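Plastic scoops: keep, cull or hang?

gturkmen
Prulari set, bought in May, already driving me up the wall. They live in a white tub and I can never find the one I want. Partner says nest them. I say he doesn't bake.
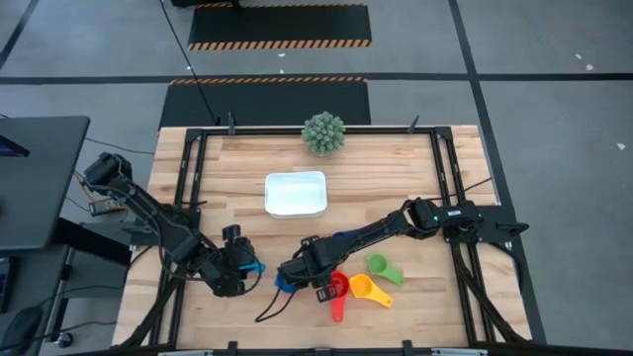
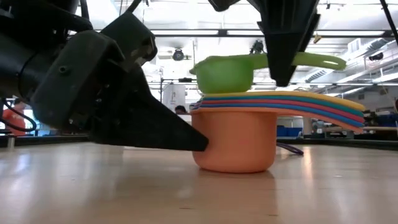

Colour coding is my real gripe. I know the blue one by heart and have to squint at the rest. Nested they do look very smart, I'll grant him that, handles all fanned out to one side like a paint chart with the lime green on top. Then you need the orange one, and of course it's at the bottom.
– Gönül Türkmen

Skivitz
Hang them. The green has a hole in the handle, so use it. Two hooks, job done.

Ladefoged
Hooks are how you end up with flour down the wall. Nest them and learn some patience.

Skivitz
I've had mine on hooks for 40 years and the wall is fine.

kirsty_t
Bin the lot and buy a scale. Up to 1,000 grams is plenty for a home baker.
– Kirsty Tuhiwai

gturkmen
Kirsty, I'm not weighing a quarter cup of sultanas.

Ladefoged
She's right, though. Sorry.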